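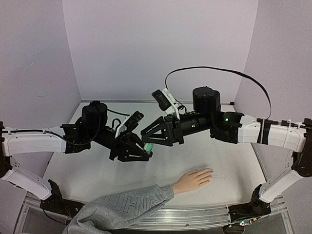 **Category: Jobs / Part-time / Office and customer service**

## Front desk and scheduling assistant, Ernitz Building Services

Ernitz looks after shared work buildings. We handle room bookings, mail, keys, cleaning schedules and small repairs for the tenants. We are hiring one part-time assistant for the front desk at our Tapia Street building, starting in May.

The job is 21 hours a week, mornings only. The desk opens at 7:30 a.m. and you hand over to the afternoon person at noon. Your remaining time each week goes to paperwork and can be done at the desk or from home.

### What you will do

- Sign in visitors and call the tenant they have come to see
- Sort the mail and take in packages
- Book meeting rooms and the loading dock
- Log repair requests in Remeteo, our ticket system, and tell tenants when someone is coming
- Keep the key cabinet in order
- Send the monthly room hours to our bookkeeper

The phone can be busy before 9 a.m. After that it is mostly email and people stopping by. You will sometimes carry packages up one flight of stairs — there is a freight elevator for anything heavy.

### What we ask for

You need at least one year in a job where you dealt with the public, and you should be comfortable with spreadsheets and a shared calendar. Clear written English matters, as most of our tenants prefer email. A second language is welcome but not required.

You do not need to have used Remeteo before. Training takes 3 mornings and is paid at the full rate.

### Pay and time off

Pay is set by the hour and will be given to you in writing before the interview. Paid time off starts on the first day. We cover a monthly transit pass or a parking space in the back lot, your choice. There is a review after four months, and we discuss hours and pay then.

### How to apply

Send a resume and a short note on why mornings suit you. No photo, please. Put reference 617 in the subject line and address it to Miroslava Šindelář, building manager. You can also leave a paper copy at the front desk in an envelope with the same number on it.

Interviews are held in the building and last half an hour. We will ask for two references only if we plan to make an offer. Everyone who applies gets a reply — by email, or by phone if you ask for that.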